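The Snack Box Goes Out Again

January 8, 2023

Raíssa Falcão packs on the bed. Always has. The kitchen table in her Flostham apartment is too small and the floor is cold, so: box, snacks, go. Her brother gets one every January and one in August. Postage last time, 35 dollars. She grumbles, pays.

Big puffy bags first or last? Last, she says. They fill the gaps and keep teh small stuff from sliding.

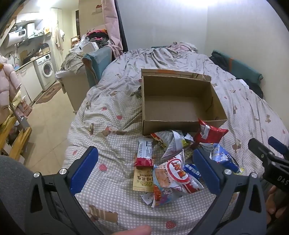
Shrimp flakes and the rest of the pile, waiting to go in the box.

The shrimp flakes are the one thing he asks for by name. Everything else is her pick, mostly from the Tosero market on Adams Street, two trips, no list. Flat packets go down the sides. Nothing with chocolate, not since the summer one.

Tape twice along the bottom seam. Then a note on top, usualy one line.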